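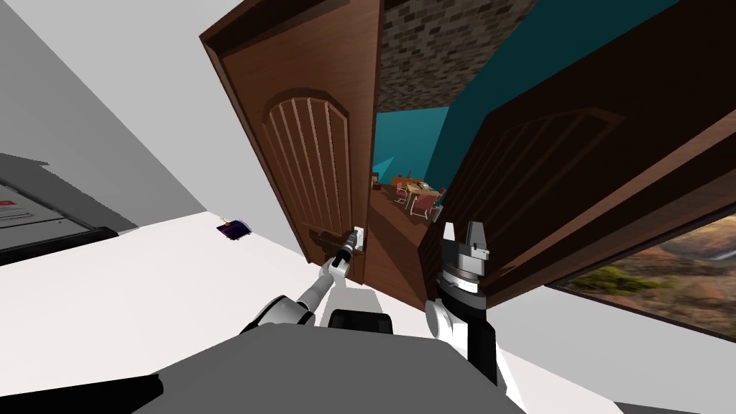
La competición escolar Kusen puntúa la apertura de puertas con un criterio binario: abierta o no abierta. Me parece un error de diseño. Un equipo puede lanzar 1.000 episodios en simulación, acertar 537 y no saber en qué fase fallan los demás.
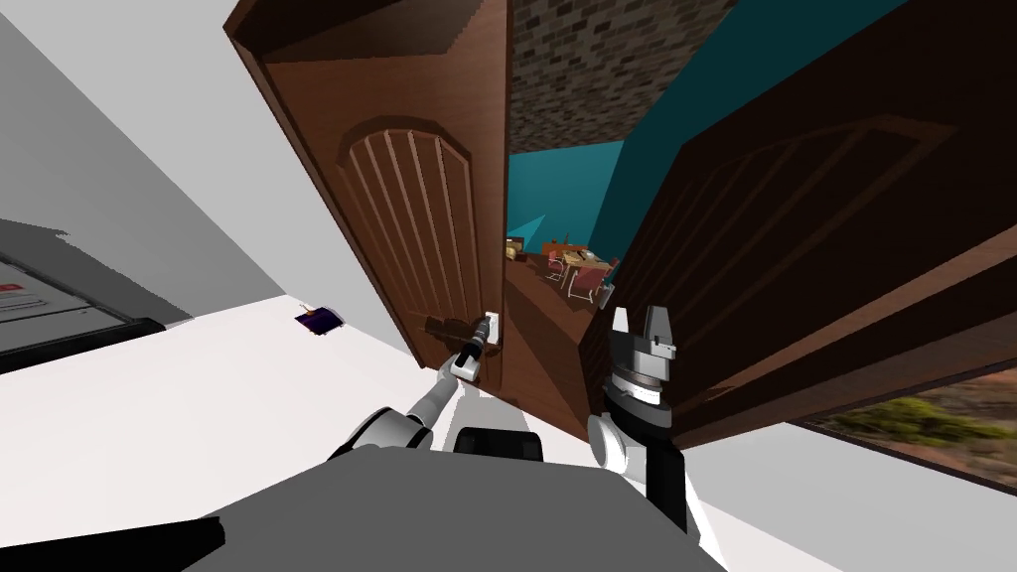
El agarre de la manilla y el giro de la hoja son problemas distintos y deberían valorarse por separado. Jarlath Hayes, tutor del club, sostiene que 2 métricas complican el acta. Discrepo – el registro ya guarda la fuerza de contacto y el ángulo de la bisagra. Bastaría con publicar ambos valores y exigir a cada equipo un análisis de 20 fallos antes de la final.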